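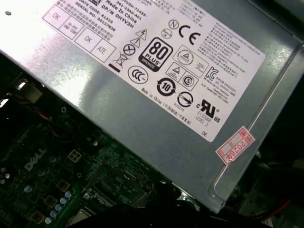 The second-hand shop at the Madosside transfer station opens at eight, and by ten past the good kettles are gone. I know this because I have lined up for one. The people ahead of me brought folding chairs and a thermos, and one had brought a kettle, on the theory that you should always have something to trade.

I went to write about thrift and came home with a bread maker. It makes a loaf the shape of a letterbox, with a hole in the bottom where the paddle was. My neighbours have been very kind about it.

Anju Nigam runs the counter and sets the prices, which go up to $100 and stop there, whatever the object and however much the owner's late uncle paid for it. Testing is done out the back. Anything with a cord gets a tag or goes in the skip, and there is no appeal, although people do try. A man spent most of my second visit pleading for a sandwich press.

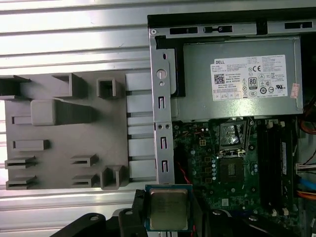 Hollis Szabo reckons the whole business is a long way of putting off a trip to the tip. He has bought three vacuum cleaners from Madosside and given two of them back, and he told me the second was "better behaved on the way home than it ever was on the carpet." He still goes most weekends. He likes the smell, he said, and the parking.

He has a point about the tip. A fair bit of what I saw bought in spring was back on the donations trolley by October, including a foot spa I had come to think of as a colleague. Nigam doesn't mind. She sells it again, two dollars cheaper each time, and figures that sooner or later it will meet someone with the right feet.

Then the council proposed moving the shop to Stidmont, where the rent is lower and the bus doesn't go. A petition got 173 signatures, several of them in the same biro. 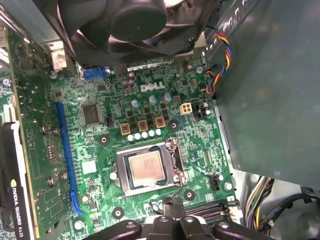

STIDMONT, 5 December 2024

The hall has a new roof and terrible acoustics, so I caught perhaps half of the meeting. I-hsuan Lo spoke for the move and used the word "footprint" until it lost its colour. Hendrik Meijer spoke against it, mostly about the bus. The fit-out would cost some $3000, plus shelves, and there was a long discussion about whether the shelves could come from the shop.

It was put off until the new year. On the way out Meijer asked if I was happy with the bread maker, and whether I would take twelve dollars for it.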